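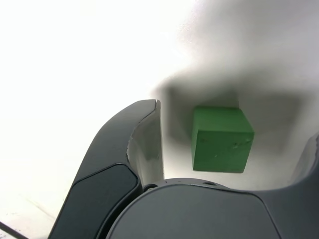 Plandale Block Library
Interim progress report to the Minhas Fund
Submitted Thu 15 August
Prepared by Kamran Orakzai, Project Lead

1. Purpose of this report

The Minhas Fund awarded a grant to the Plandale Block Library in February, to establish a lending collection of plain coloured cubes for nurseries, childminders and infant classes. This report covers the period from the award to the end of the summer term. It sets out what has been bought, how the cubes have been used, what condition they are in and what remains to be done before the first full year of lending.

A separate financial statement has been sent to the grants office. Spending is mentioned below only where it affects the work.

2. Summary of position

The collection is in place and lending has begun. The order was for 1,000 cubes, packed as 20 sets, and all of them have been delivered. Nineteen sets are available to borrowers and one is held back as a reference set, against which returned cubes are compared for colour and finish.

Two matters have not gone as planned. The surface finish on part of the first delivery marked more easily than we had been led to expect, and the activity cards are late. Both are dealt with below. Neither has prevented a setting from borrowing, although three settings chose to wait for the cards.

3. The cubes

The application described a plain cube in a single solid colour, without letters, numerals or printed pictures. We have kept to this. Several early years staff asked us during the spring whether one face could carry a numeral, and the request was considered by the steering group in some detail. The decision was to leave the faces blank. A blank cube can be a brick, a loaf, a parcel or a counter, and the settings that already own numeral blocks told us that children tended to be steered by adults towards reading them.

Each set contains red, blue, yellow and green cubes, together with a smaller number in white. The green was changed once before the order was confirmed. The supplier, Bralel, first offered a dark bottle green which was difficult to tell from the blue in the poorly lit rooms that some of our borrowers use. Brayan Urrego took samples into two church halls and a school corridor at the end of the day, and the medium green was chosen on the strength of those visits. Staff have since commented favourably on it.

The size is the same throughout. Mixed sizes were ruled out at the application stage on grounds of storage and checking, and we have had no reason to reconsider.

4. Condition and finish

Every returned set is inspected before it goes out again. The inspection was designed by Talha Bukhari and is carried out on a plain white table top under a good lamp, one cube at a time, with each face turned up in order. A white surface shows up loose colour and dust that would be missed on our old brown trestle tables, and it also makes differences between shades easier to judge.

Almost 95 cubes have so far been set aside with marks in the finish. The marks fall into three kinds:

Small pale flecks on the flat of a face, generally from contact with other cubes in the box.
Rubbing along edges and at corners.
Scratches longer than a fingernail, which are uncommon and mostly confined to one set.

The first kind is cosmetic. A few pale flecks on an otherwise sound cube do not take it out of use, and the inspection sheet was amended in the second month to say so. Before the change, two inspectors could reach different decisions on the same cube, and good stock was being kept on the shelf. The sheet now asks whether the finish is lifting, whether an edge is rough to the finger and whether the colour can still be matched to the reference set. A cube that passes on all of these is returned to its box whatever its appearance.

Cubes with a lifting finish or a rough edge are withdrawn. Bralel has accepted that part of the first delivery was below the agreed standard and has replaced the withdrawn cubes without charge. The replacements are a very close match, with the exception of the yellow, which is slightly paler. We have put the paler yellow cubes together in one set, where the difference will not be noticed.

5. Storage and packing

The original cardboard boxes did not last. By the middle of the term the bases had begun to sag and two had been repaired with tape by borrowers. Shallow lidded trays have now been bought from Flatura, using the contingency line with the agreement of the grants office. The cubes sit in a single layer in each tray, and a full set takes two trays.

The trays have brought two improvements that we did not plan for. A missing cube leaves an obvious gap, and children can help with packing away. Several settings have made the packing part of the session, with one child responsible for each colour. Checking time on return has fallen as a result, although not by as much as we had hoped - trays still come back with crumbs, sequins and on one occasion a quantity of dry rice, all of which must be cleared before inspection can start.

Labels remain a weakness. The adhesive ones peel when trays are wiped down. Tied card labels are being tried on four sets.

6. Use in settings

There were 101 loans in the period. Most were for a fortnight, which is the standard term, and a small number were extended where no other borrower was waiting. Childminders made greater use of the collection than the application foresaw. Infant classes made rather less, which staff put down to the shape of the summer term and the number of days given over to sports and outings.

Borrowers are asked to complete a short form on return. Tariq Janjua has read all of the forms and visited six settings. The following points are drawn from his notes.

Building is the most frequent use. Towers come first and walls and enclosures follow, usually within a few days. In mixed groups the older children tend to take charge of the plan and the younger ones fetch by colour.

Sorting is frequently led by adults at the beginning of a loan and then taken up by the children without prompting. In one nursery a group of four-year-olds sorted a complete set by colour and then sorted it again by whether a cube was "new" or "poorly", the second heap being those with flecks on their faces. Staff allowed the heaps to stand for the rest of the week.

A single cube on a bare surface has proved useful with children who find a full tray too much at once. Two settings with experience of this way of working begin with one cube, talk about it, look at its shadow if the light is strong enough, and bring out a second only when the child asks. We intend to include this in the activity cards.

Pretend play was recorded on fewer forms than expected. Mr Janjua's view is that the form does not ask about it clearly, and the wording will be changed.

7. Activity cards

The cards were due at the start of the summer term and have not been issued. The text was complete on time. The delay arose over the drawings, which were first prepared in shades of grey and could not be followed by anyone trying to match colours. Talha Ansari has redrawn them in colour and a proof has been approved, with one correction outstanding on the card for repeating patterns.

Printing is booked for the beginning of the autumn term. The three settings that deferred their loans have been written to and have been placed first on the list.

8. Risks

Finish. There is some risk that wear will increase as the collection ages. The replacement cubes are being logged separately so that they can be compared with the first delivery. If the difference is marked, we shall ask Bralel to extend the replacement arrangement.

Losses. Losses have been light. Single cubes are usually found within a week or two, and settings have been conscientious about returning them. We do not propose to introduce a charge.

Staff time. Inspection takes longer than the application allowed for. The present arrangement relies on Mr Bukhari giving up part of each Friday, and cover will be needed during his leave in the autumn. A second inspector is being trained.

9. Work planned for the next period

Issue the activity cards to all current and waiting borrowers.
Complete the trial of tied labels and fit the chosen type to every tray.
Revise the return form, with a separate question on pretend play.
Offer an afternoon session for infant class teachers, with the cubes out on tables and time to handle them.
Carry out a full check of all sets against the reference set during the winter break.

10. Decisions requested

The Fund is asked to note the use of the contingency line for trays, and to agree that the unspent balance on the activity cards may be carried into the next period. The Fund is also asked to say whether it wishes to receive the full inspection records with the final report. They are long, and a summary by colour and by set could be supplied in their place.

Any questions on inspection or storage should be addressed to Talha Bukhari, and those on loans and visits to Tariq Janjua.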